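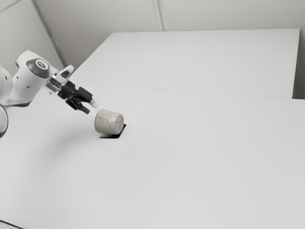

*Gripper above a white tabletop (render).*

# Filling in sparse brows with a powder and wax palette

Last revised 17 February 2024.

These steps use the Fuvutine two-pan palette, with powder on one side and tinted wax on the other. Any similar palette will do. You also need an angled brush, a clean spoolie and a cotton bud.

## Before you start

Wash and dry the skin, then wait 2 minutes if you have used a moisturiser. Powder put over damp cream goes on in patches. Choose a shade slightly lighter than the brow hair; for grey or fair hair, pick a cool tone.

## Steps

1. Brush the hairs upwards with the spoolie, then across towards the temple.
2. Hold the brush handle upright against the side of the nose. The brow should start where the handle crosses it.
3. Tilt the handle to the outer corner of the eye to find the end point.
4. Load the angled brush with powder and tap off the excess.
5. Fill from the arch to the tail in short strokes, following the hair growth.
6. Use what is left on the brush for the inner third. Do not reload.
7. Press a thin layer of wax over the top with a fingertip - a rubbing motion will lift the powder.
8. Clean the lower edge with the cotton bud.

## Notes

- In warm weather (July, for most readers) use half the wax.
- The Skisemau 39 brush has a firmer edge and suits gaps and scars. Softer brushes give a wider line.
- Wash the brush weekly in mild soap and dry it flat.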